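Nenen Steamed Buns – table-top steaming set
README for the picture and notes folder

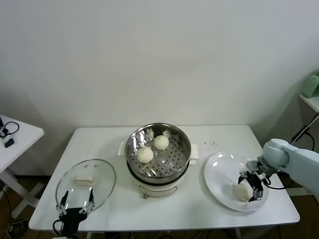

Buns on the steamer tray and one on the plate, glass lid to the left.

What this is

Nenen is a small collection of pictures and written notes on one kitchen job: steaming plain white buns in an electric pot and moving them between the tray and a plate. It covers the table, the pot, the lid, the plate and the buns. It does not cover making the dough, which has its own folder (Ornudberg).

The set has 300 pictures and 30 note files. Each note file belongs to one session and carries the same number as the picture folder it goes with. Most of the work was done in April, in the mornings.

Contents

pictures/ – one folder per session, numbered 01 to 30
notes/ – one plain text file per session
labels.csv – object names and the state of each object, one row per picture
words.txt – the list of object names, with short definitions
CHANGES – what was fixed and when

Objects

steamer: round electric pot with a white base, a side handle on the left and right, and a small control knob on the front. Always labeled as one object, even when the tray is lifted out.

tray: the stainless steel part with holes and slots that the buns sit on. It gets its own label only if it is off the base.

lid: round, clear glass, with a beige handle on top. See the notes on glass under Known problems.

plate: round, white, shiny. One plate is used per session.

bun: round, white, steamed. Buns are not numbered. A bun that has been cut or torn is labeled "bun_part".

crumbs: any small bits on the table top. One label for the whole scatter, no matter how far it spreads. We do not try to say what the crumbs are.

scrap: small white bits on the tray that are not clearly a bun. These may be paper or dough, and the label is the same for both.

table: the white table the steamer stands on. Side tables and shelves, and whatever is lying on them, are left out of labels.csv.

States

Lid: on, off, tilted. "Off" means no part of the lid is resting on the pot. A lid beside the steamer is "off", whether it is being held or not.

Bun: tray, plate, table, in between. If a bun is over the plate and touching it, use "plate". Use "in between" only when the bun touches neither surface.

Steamer: open or closed. There is no state for heat. Early versions had "hot" and "cold" and they were removed, as the labels were mostly guesses. If a session note gives a steaming time, that is the only record of it.

How the sessions were run

The pot went near the middle of the table with the knob facing front. The plate went to the right and the lid, when off, to the left. Sessions 21 to 24 swap the plate and the lid. Up to 4 buns were used at a time – more than that and they stick to each other on the tray.

The table was wiped at the start of the morning and then left alone until noon, so crumbs build up over the later sessions of the day. Please don't treat a clean table as the first picture in a folder. Session 12 was wiped halfway through by mistake.

Known problems

The glass lid is hard to outline. Where the edge could not be found, the outline follows the handle and a best guess at the rim, and the row has "rough" in the last column.

The tray wall is polished and throws reflections. A few of these were first labeled as buns. The ones we found are corrected in version 2, but there are likely more.

White buns on a white plate have soft edges in bright pictures. Folders 07 and 18 are the worst.

The notes for session 26 are missing.

Use

Free for teaching and research. For anything sold, ask Linex first. Please keep this file with any copy you pass on.

Contact

Martti Kinnunen looks after the labels and takes corrections. Send the folder number, the picture number and the object name. Spelling fixes to the notes can go straight into CHANGES.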